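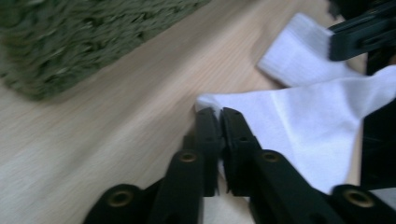

Pale wood tabletop, olive green in the corner.

25 Oct 2023

Trail counters, Sallthorpe wetland. Second look at the August numbers.

The draft visitor page says the reserve gets "1000 nature lovers a day at the height of summer." I would like to know which day. Kyrylo Skoryk sent me the raw log from the Dinier counter at the Marchuk gate and I went through it line by line this morning. One day in August goes over 1000. The rest of the month doesn't come close, and on the big day a good part of the total lands in one stretch after lunch, with hits so close together that people would have had to walk through in a solid column.

Could be a school group. Could be someone leaning on the post and chatting. Could be the reeds, which were high by then and move a lot when it blows from the west. The counter only knows that the beam was broken.

Checked what I could without going out there. Clock in the unit runs 7 minutes fast against the ferry timetable Kyrylo used for comparison. Not a big deal for daily totals, annoying for matching anything to boat arrivals. Battery change is noted on the lid label but not in the log, so I can't say whether the gap in the middle of the month is a dead battery or a quiet spell. The summary sheet treats it as a quiet spell. I don't buy that.

Also, the gate is in and out. The maker's sheet says to halve the total for a path where people come back the same way. Whoever did the summary didn't halve it. Half of 1000 and something makes for a duller sentence on the visitor page, I suppose.
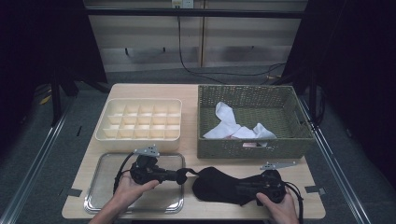 Hand tally is the only thing I trust so far. Kyrylo stood at the gate for an hour and got 84 passes, both directions together. The counter had 14 more for the same hour. He says two people stopped to photograph a heron right by the post and he saw the light on the unit blink several times while they shuffled around. That explains some of it. I'm not ready to say it explains all 14, and one hour is thin evidence either way.

Someone will suggest a correction factor. I'm against it until we have more tallies, including a windy one and one with hardly anybody about. If the extra hits are mostly reeds, they'll turn up at about the same rate on an empty path and a percentage is the wrong tool.

The Silbridge unit on the other side of the water has never been checked by hand at all. Its numbers look very smooth, and everyone likes them for that reason. I find it a little suspicious that rain makes no dent.

To do:
Ask for the reeds at the Marchuk post to be cut back, then repeat the tally.
Reset the clock, write down when.
Pull the Silbridge log, raw, not the summary.
Tell the page people to hold the "1000 a day" line. Offer them nothing in its place yet. They'll want a number and I haven't got one.

Kyrylo thinks the boat ticket stubs might do as a cross-check. Maybe, though plenty of people walk in along the dike and never buy one. Will look at them if he can find the box.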